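張り子のお面の作り方(幼児クラス向け・下準備から乾燥まで)

最終更新:2024年9月30日

本ページでは、風船を型に使う張り子のお面の製作手順を示す。対象は4歳以上、1回の活動で使うのは工程2から工程4までとし、着色は翌日以降に行う。動物の種類は問わない。耳やくちばしは後付けするため、土台の形はすべて共通である。

材料(1個分)
・風船(丸型、ふくらませて直径20センチ前後) 1個
・新聞紙 見開き2枚
・半紙または薄い白紙 2枚
・でんぷんのり 60グラム
・水 60ミリリットル
・工作用紙(耳、くちばし用)
・丸ゴム 35センチ
・水性絵の具

道具
・のりを溶く容器
・平筆(幅2センチ程度)
・はさみ、穴あけパンチ
・目の粗さ400番の紙やすり
・風船を立てる台(紙コップまたは空き容器)

工程1 紙をちぎる
新聞紙を幅3センチ、長さ8センチ程度の短冊にちぎる。はさみで切ると縁が立ち、乾燥後に段差が残る。新聞紙には目があり、縦方向に引くとまっすぐ裂けるが、横方向では不規則に裂ける。先に端を少し裂いて向きを確認し、まっすぐ裂ける方向を長辺に取る。半紙も同じ寸法で用意し、新聞紙とは別の容器に入れておく。白紙が混ざると層の数が分からなくなる。

工程2 のりを溶く
でんぷんのりに水を少量ずつ加え、筆で持ち上げたときに糸を引かずに落ちる濃さにする。Taseckの工作のりを使う場合は初めからゆるいので、水を半量に減らす。木工用接着剤は乾燥が速く丈夫だが、衣服に付くと落ちにくいため、幼児クラスでは使わない。小麦アレルギーの子どもがいる場合は、のりの原料表示を事前に確認する。
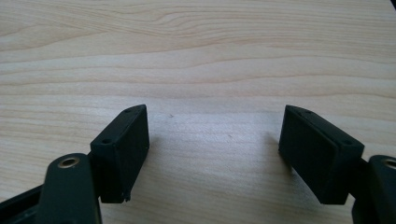

工程3 一層目を貼る
風船の半分に、油性ペンで顔の輪郭となる楕円を描く。一層目はのりを付けず、水だけで濡らした新聞紙を貼る。のりを付けると風船に密着し、型から外すときに内側が破れる。短冊は隣と1センチずつ重ね、楕円の外側へ2センチはみ出すまで貼る。向きは縦にそろえる。写真の天板に出ている波形の木目のように、短冊の流れが途中でゆるく曲がるのは問題ない。球面に沿わせれば自然に曲がるので、無理に直線に戻すとしわが寄る。しわは指の腹で中心から外へ送って消す。

工程4 二層目以降を貼る
二層目からはのりを使う。短冊の向きを層ごとに90度変え、縦、横、縦の順に新聞紙を計4層とし、最後に半紙を1層重ねる。順に数えると次のとおりである。
一層目:新聞紙、縦、水のみ
二層目:新聞紙、横、のり
三層目:新聞紙、縦、のり
四層目:新聞紙、横、のり
仕上げ層:半紙、向きは自由、のり
筆に取ったのりは容器の縁でしごく。のりが多すぎると下側に垂れ、あごの部分だけ厚くなる。1層貼るごとに表面をなで、浮いた箇所があれば破らずに筆の先で押さえる。

工程5 乾燥
風船の結び目を下にして台に置き、風通しのよい日陰で乾かす。8月に試した際は、扇風機を使って一昼夜で乾いた。気温の低い時期は二日から三日を見込む。直射日光や暖房器具の前に置くと中の空気が膨張し、風船が割れるか、土台がひび割れる。6時間ごとに向きを変える。指で押してへこみが残るうちは乾いていない。表面が硬くても縁の裏側が冷たく感じる場合は、水分が残っている。

工程6 型を外す
結び目の近くにはさみで小さく切り込みを入れ、空気をゆっくり抜く。針で割ると、ゴム片が飛ぶうえに土台が変形することがある。この作業は大人が行う。風船を取り除いたら、はみ出した縁を輪郭線に沿って切りそろえ、切り口を半紙の短冊で包むように貼る。縁を包まないと、そこから層が剥がれる。

工程7 目の穴とゴム通し
子どもの顔に土台を軽く当て、目の位置を外側から鉛筆で写す。鉛筆の先は必ず土台の外面に寝かせて使う。穴は直径3センチとする。小さくすると視界が狭く、歩行時に危ない。ゴム通しの穴は左右の縁から1.5センチ内側に開け、裏に補強シールを貼る。Plurkemitzの丸ゴムは伸びが小さいため、35センチでは短い。40センチに切って現物で調整する。

工程8 下地と着色
表面の段差を紙やすりで軽くならす。粉が出るので、この作業も大人が先に済ませておく。白の絵の具を一度塗り、乾いてから色を重ねる。水を多く含ませると半紙がふやけるため、筆の水気は布で取る。耳やくちばしは工作用紙の根元に1センチののりしろを取り、切り込みを入れて開き、土台に接着する。

不具合と対処
・土台が柔らかい:乾燥不足か層の不足。乾燥後もたわむ場合は、内側に半紙を1層追加する。
・新聞の文字が透ける:半紙をもう1層貼るか、白の下地を二度塗りにする。
・かびが出た:廃棄する。削って再使用しない。
・あご側だけ波打つ:のりの垂れが原因。その部分を湿らせ、平筆でのりをかき取ってから再度乾かす。

保管
重ねると目の穴の周りがつぶれるため、1個ずつ棚に伏せて置く。湿気の多い部屋では乾燥剤を入れた箱を使う。ゴムは保管前に片側を外しておくと、縁に反りが出にくい。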